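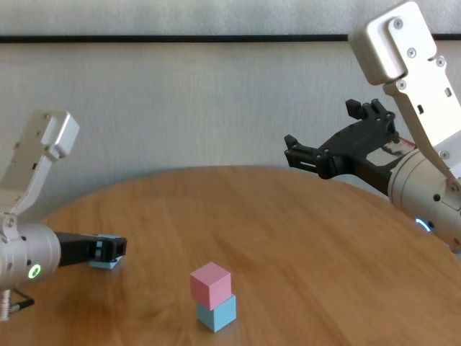 So I've finally given up on store-bought bread! My neighbor Joana Louro handed me a jar of sourdough starter back in November and I named it Aron, and for the first few weeks every loaf came out like a doorstop (my teeth still remember the rye).

What fixed it was leaving the dough alone overnight. I used to poke it every hour, and now I mix it after dinner, cover the bowl and go to bed.
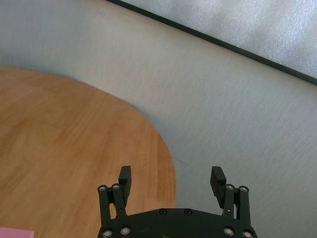
Shaping is the part I still mess up. I flour everything way too much, and then the dough slides around and won't get any tension. A round wooden tabletop with a bit of grain to it, that honey-orange kind, is my favorite thing to shape on, and you can walk right around it when the dough decides to travel. Seven turns, a rest, then into the basket!

I add 50 grams of whole wheat now, which gives it a nuttier crust. My last loaf weighed 863 grams out of the oven and I was so proud I texted the number to my sister, who did not reply.
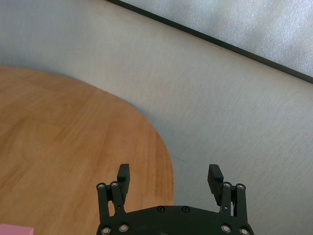
Posted by Crisanto Fajardo on 14/04/2025

Next up is olive bread. I tried it once with the olives straight from the jar and the middle stayed gummy, so this time they're getting patted dry and chopped small. If you've got a good trick for keeping them from all sinking to one side, leave it in the comments, please!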